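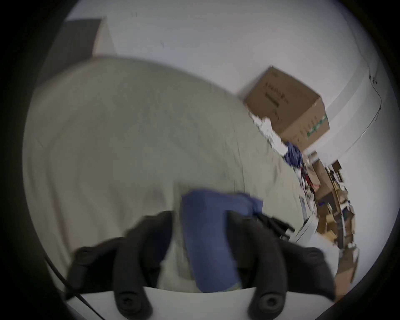 What do I do about a blue cloth that keeps its fold marks after washing?
Take it out of the washer as soon as the cycle ends, shake it hard, and fold it once it's fully dry. If the crease is still there, iron the reverse side on medium.

Ticket: Linens, fold marks and blue color transfer
Opened by: Chang-ho Sung, Skustdale guest rooms
Handled by: Jae-hoon Byun, Gralel linen supply
Status: Open, waiting on customer

Sung, 9:10 am
We got 120 of the blue cloths in April. The sales page says "folds flat, stays flat." Ours come out with a hard line down the middle, and I now have a faint blue mark on one of the beige sheets. I was told the dye was fixed. I'd like to know who checked that.

Byun, 9:45 am
Sorry for the trouble. Were the cloths washed before first use? The care sheet asks for 2 cold washes on their own.

Sung, 10:02 am
Washed once. The care sheet in our box said one. Which care sheet are you reading?

Byun, 10:30 am
You may have the older sheet. The newer one came in with the Geum dye lot. Please wash 4 of the cloths cold, by themselves, with a white rag in the load, and tell me if the rag picks up color. For the fold line, try folding in thirds and don't stack anything heavy on top.

Sung, 3:20 pm
Rag came out with a very light tint after the first wash. Clean after the second. So the second wash does something, I'll give you that. I don't see how I was supposed to know about it from a sheet that says one.
Folding in thirds gave me two lines where I used to have one. They're softer, but I wouldn't call that fixed.

Byun, 3:41 pm
Thanks for testing. Was the pile pressed under anything overnight? And was the marked sheet damp when a cloth was left on it? Damp fabric picks up dye much faster.

Sung, 3:55 pm
Nothing on top of the pile. The sheet might have been damp, I can't swear to it. It had come off the line that morning. I'm not ready to blame the weather for your dye.

Byun, 4:15 pm
Fair enough. For the mark, soak the sheet in cool water with oxygen bleach for two hours, then wash as usual. Don't put it in the dryer until the mark is gone, heat will set it. I've asked Stullden, who do our finishing, whether this lot was pressed too hot before packing. That could explain the line.

Sung, 4:22 pm
"Could." I'll soak the sheet tonight. Please send the correct care sheet, and leave this ticket open. The last one was closed on me before I'd answered - the reference was 2000 if you want to look it up.

Byun, 4:30 pm
Care sheet attached. Ticket stays open until you confirm the result on the sheet.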